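How to Test if a Robot Arm Can Take a Graphics Card out of a Workstation

Written by Liya Jemal, Jenholm refurbishing workshop

Many people ask me if a machine can already do the boring work in our shop. We take apart old office workstations and keep the good parts. My answer is: some steps yes, some steps not yet. In this guide I explain how we test one step, the removal of the graphics card, so you can repeat it in your own shop and make your own opinion.

What you need

A workstation that is already written off. Do not use a good one for the first week.
An arm with a two-finger gripper and a small camera at the wrist.
A flat table, a non-slip mat, and a grounding strap for the person who works near.
A notebook. We write every attempt by hand, also the bad ones.

Step 1. Prepare the case

Unplug the power cord and press the power button for 5 seconds. Lay the case on its side and take off the side panel. Put the mat under the case, otherwise it will move when the arm pulls. Remove the screw of the card bracket by hand if your model has one. Our arm can turn a screw, but it needs so much time that we do not count this as help.

Step 2. Look for the cables first

Before you let the arm go inside, look where the cables are. A person pushes a cable away with the back of the hand and does not even think of it. The arm must be told. In our first test the finger went under a power wire and lifted it together with the card. Now we tie the wires to the side with a soft strap before each attempt.

Step 3. Bring the gripper over the card

Move the arm slowly from above, with open fingers. Stop when the fingertips are at the height of the card and check the wrist camera. You want to see the card between the fingers and the free board on the other side. If a finger covers too much of the view, turn the wrist a little and look again.
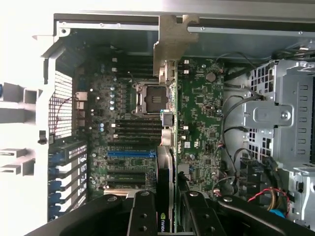 The gripper at the graphics card, wrist camera view. The CPU socket is empty.

For the height, start higher than you believe is necessary. We lost one board in February when the arm went 9 millimeters too deep, and the fingertip scratched the traces.

Step 4. Open the slot lock

Most graphics card slots have a small plastic lock at the end. This is the hardest part for the machine. The lock is small, often it is hidden under the card, and every maker has a different shape. Anum Naqvi, who programs our arm, tried a pushing move with the tip of one finger. It works on the Berhe training board, where the lock is easy to reach. For real cases we still open it with a plastic stick.

Step 5. Grip and pull

Close the fingers with low force. Pull straight up from the board, without swinging. If the arm feels more resistance than usual, it must stop and wait for a person. Please do not increase the force to "help" it, the slot can break off from the board.

Step 6. Write the result

We use only three words: done, helped, failed. "Helped" means that a person touched anything after the arm started. Be strict with this word, or your numbers will look too nice.

Our results so far

We made 41 attempts on mixed cases. In 17 of them the result was "done". The other attempts needed help or failed, mostly because of the lock or a cable in the way. A trained person needs less than a minute for the same card.

So, can it do the job? In our shop I would not leave it alone with a customer's machine. For a long row of identical cases, with the locks opened before, it is already useful, and Anum lets it run in this way every Wednesday afternoon. Next we will try memory modules, with narrower fingertips.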